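Dessous de verre ronds Berkance
Réf. 1662
Vendus par lot de 4, dépareillés

Il existe des gens qui posent leur tasse directement sur le bois et dorment très bien. Cette page s'adresse à ceux qui vivent avec eux.

Le Berkance est un dessous de verre rond, plat, sans pied, sans aimant, sans application à télécharger. On pose la tasse dessus. Au bout de deux ou trois semaines, les invités finissent par en faire autant, sauf les beaux-frères.

Les lots sont assemblés à l'atelier Henare par Ermelinda Amaral, qui refuse depuis toujours de mettre quatre fois le même motif dans un paquet. On lui a écrit à ce sujet. Elle a répondu par un lot encore plus dépareillé.

Caractéristiques
Forme : ronde
Motifs : selon lot, imprimés ou unis
Entretien : éponge humide, pas de lave-vaisselle (on vous voit venir)
Rangement : en pile, ou sous le canapé si vous avez un chat
Expédition : du mardi au samedi
Retours : 14 jours, sans traces de café

Quels motifs vais-je recevoir ?
Mystère. Vous pouvez indiquer une préférence dans le champ « remarques » de la commande, Ermelinda le lit. Elle n'en tient pas toujours compte.

Et sur une table déjà abîmée ?
Ils tiennent très bien leur rôle, avec un peu moins de pression sur les épaules.
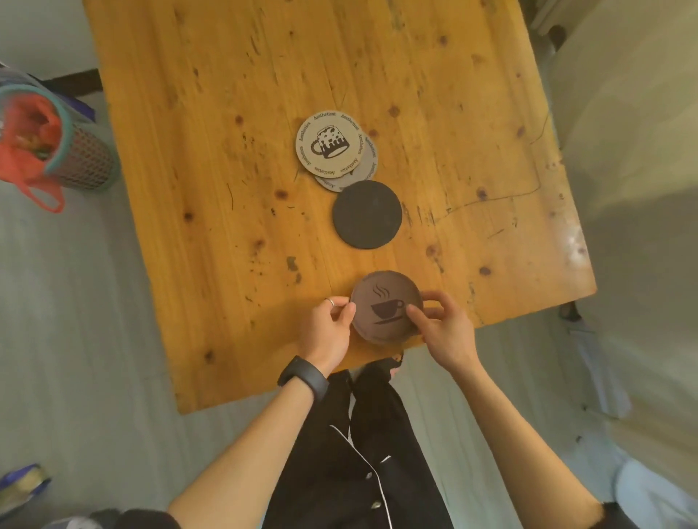

Côté assortiment, le lot mélange les clairs et les foncés, et tout le monde finit par avoir son préféré. Le beige avec sa tasse à taches et son « Aesthetics » répété sur tout le tour part en premier dans les disputes familiales. Le brun à la tasse fumante, trois petites vagues de vapeur et une soucoupe, plaît aux gens qui aiment qu'on leur rappelle à quoi sert l'objet. Le noir uni convient à ceux qui n'ont pas d'avis.

Voir aussi : plateau Flastau, torchons Claltex (lot de 2).

Une question sur une commande en cours : demandez Vitória Louro au service clients, l'après-midi de préférence. Le matin, elle boit son café.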